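Removing old glue marks from a white table top

2 min read

Boonmee Somboon
Hello everybody. I bought a second-hand table in Pasodville for the small room where my daughter does her homework. The seller had fixed a plastic cover on it with double-sided tape, and after I pulled the cover away there are long grey lines of glue. I tried warm water with washing-up liquid for 5 minutes, and it only made the glue more sticky. My neighbour told me to use nail varnish remover, but I am afraid it will take the white colour also. I do not know what the top is made from. It is smooth and not shiny. What is the safe way, please? I would like to finish it before my sister visits in April.

7 comments

Wallin
Please do not begin with the nail varnish remover. If it contains acetone, it can make a painted top soft, and then you have a worse problem than glue. I did my own table last year and I used ordinary cooking oil. Put a little on a cotton cloth, lay the cloth over the glue line and leave it for half an hour. Then push the glue with the edge of an old plastic card, always in the same direction. You must repeat it, in my case 4 times for the thickest line. Afterwards wash the oil away with soap and a soft sponge, and dry it well. 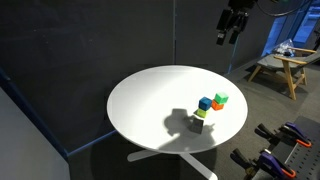

Before you put oil on the whole line, make a test in a place which you do not see every day, for example on the underside close to the edge. Wait until the next morning and check if there is a yellow mark. When the glue is gone, look at the top under a strong light. On a matt white top like this round one, with the light falling across it, a thin film that stays behind is easier to find than in a dark room. Move your head a little from side to side and you will notice where the surface is more shiny. Those places need soap again. I also wipe the legs, as oil runs down when one uses too much of it.

12 shares

Avwood
Hair dryer. Low heat, keep it moving, and scrape when the glue gets soft. It was enough for me. Do not stay long on one point or the paint can lift.

Boonmee Somboon
Thank you both. I made the test with the oil underneath and there is no mark this morning, so I will do the first line tonight. I will keep the hair dryer for the corner where the tape was double.

3 comments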